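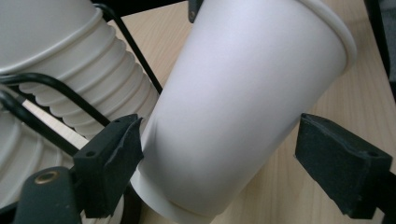 Please just leave the cups standing where I can grab one without thinking, read one of the first comment cards we got back from Drustville, and I don't want to touch three to get one. I've kept that card pinned over my desk ever since, and it's a pretty good way into this part of the paper.

5.3 What people said about the cup station

Before the Erstead study I would have told you that a stack of cups is a stack of cups. I'd used hundreds of break rooms and never once thought about how the cups were kept. Then we put comment cards next to the coffee in two offices, one in Drustville and one in Idau, left them there for 8 weeks, and got 914 cards back. I read every one of them (some twice, my handwriting skills are not great and neither are theirs). We had expected the coffee to get most of the attention. It did get plenty, but the cups came up over and over, usually from people who began by saying it was a silly thing to complain about.

The complaint we saw most was sticking. Paper cups nest tightly, especially when somebody pushes a new sleeve down hard onto what's left of the old one, and then you pull and two or three come up together. People handle this in different ways. Plenty of them twist. A fair number squeeze the wall of the top cup until it gives a little and lets go, and then they're left with a cup that has a soft crease down the side and they either use it anyway or feel bad and drop it in the trash. I'd love to give you a solid number for how many cups go that way, but the cards can't tell us. All I can say is that the people who wrote about it sounded guilty!

The next thing was rims. Nobody likes the idea of a stranger's fingers on the part they're going to drink from, and this came up far more in Idau than in Drustville. My best guess is that it has to do with how the cups were set out. In Idau they were stacked mouth up on the counter by the sink for the first half of the study, so the rim was the natural place to pinch. In Drustville they were in the cabinet, still in the plastic sleeve, and there the grumbling was about the sleeve. It rips. It slides around. The last few cups end up at the bottom of a long crinkly tube and you have to go in after them up to the elbow.

So halfway through we switched both offices to open wire holders, the kind that stands on the table and keeps a whole stack upright inside a few bent rods. We called this the Bepari setup in our notes, after the supply catalog we ordered from, and the name stuck. The holders don't do anything clever. What they gave people was a fixed spot for the cups, and you could see from across the room how many were left, more or less, without opening a door or lifting anything. 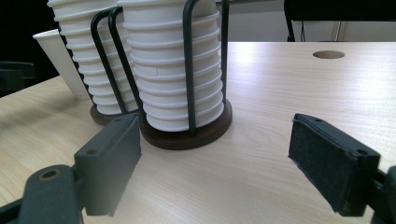 Corinne Haldvik, Research Associate, Shared Rooms Group

Figure 3. Cup holders on the table, both loaded.

With the stacks as tall as they are in Figure 3, nobody has to ask whether there are cups. The holders are black wire, and the front one sits on a round, dark brown wooden base with a raised rim. I bring up the base because it got its own small fan club on the cards. Folks in Drustville liked that it looked like something you'd have at home. One card said the table finally looked like somebody meant it to be that way, and another asked if we could do the same for the stir sticks (we didn't, sorry).

Against the white cups the dark wire is also easy to see, which I think matters a bit when you're reaching over at seven in the morning. I can't back that up with the cards, so take it as my own opinion.

Not everyone was won over. The main worry was dust, and it's a reasonable one. An open holder is open. A handful of people wanted a lid, and one person in Idau put a clean napkin over the stack every evening for the rest of the study. We left the napkin alone. There was also some back and forth about whether a full stack is too tall. Shorter people said they'd like it lower, and the people who did the refilling said they'd like it higher, so they wouldn't have to come back as often. We never settled this one. If I had to pick, I'd fill to a comfortable reach and keep the spare sleeve on the nearest shelf.

Sticking did not go away. It's a cup problem, and the holder only helps by keeping the rest of the stack from coming along for the ride. What did change was how people wrote about it. The early cards talk about the whole stack tipping over and rolling across the counter, and after the switch I found only 5 that mention anything falling. I'd be careful with that. The cards were voluntary, people get bored of filling them out, and a spill you clean up in ten seconds may not seem worth writing down by week six or seven.

Refilling turned out messier than I'd planned for, and I'll get into it in Section 5.4 along with the lids, which had their own basket and their own troubles.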